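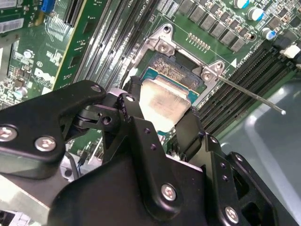
3. Processor handling

The Mivberg project is a student build in the Irnbridge shared workshop. The aim is to have an arm take over parts of the work of servicing second-hand desktop computers. This section covers the processor, which was the part we put off longest.

The chip is held by its two side edges, between small black fingertips. The retention frame and lever must be open before the arm comes near the socket. We do this by hand, as the lever needs more force than we wanted to ask of the fingers.

Speed was set in the control script, Lirkico, in steps per second. Free moves run at 3000. We dropped to 2000 inside the case and 200 for the last stretch above the socket.

3.1 Layout of the bench

The tower lies on its side on the slatted aluminium table with the side panel off.
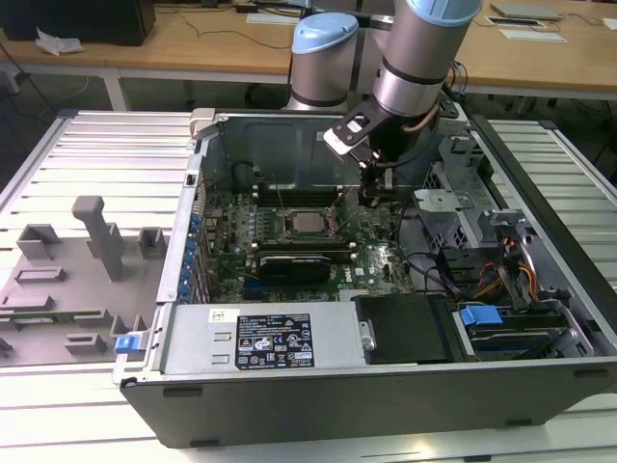 Clearance was the main limit on our paths. The memory slots and the graphics card are both close to the processor, and the drive cage takes up a good deal of the height on one side. Every path therefore goes straight up before it moves sideways.

3.2 Still to do

The tilt of the chip is not corrected in software. We plan to add this by October, along with a check on finger force. The path files are in the Vasconcelos folder on the workshop drive, and the current one is number 2913.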